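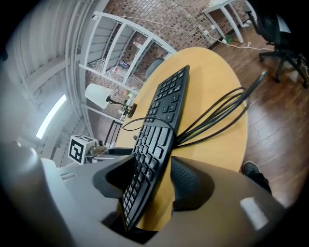 Is a wind lease worth signing?

Herkus wants to put turbines on our 570 acres outside Vistdale. The rep promised $3,000 a year for each one, plus a share of the power sales. What's the catch?
Posted by Settimio Sanna

colombo_ridge
Share of what, gross or net? Ask for it in writing. My neighbor's "share" came to $200 last March. And find out who pays to take the towers down — ours was a shell company with no money in it.

Postilis
I'd sign. Free money, and you can still run cattle under them.

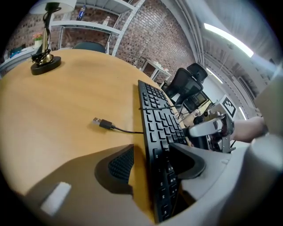 Desk lamp and keyboard on a round table

dryland40
Free until you read the option clause. They can tie up your land for years and never pour any concrete. Pay a lawyer who doesn't work for Herkus. I doubt half these projects ever get a power line anyway.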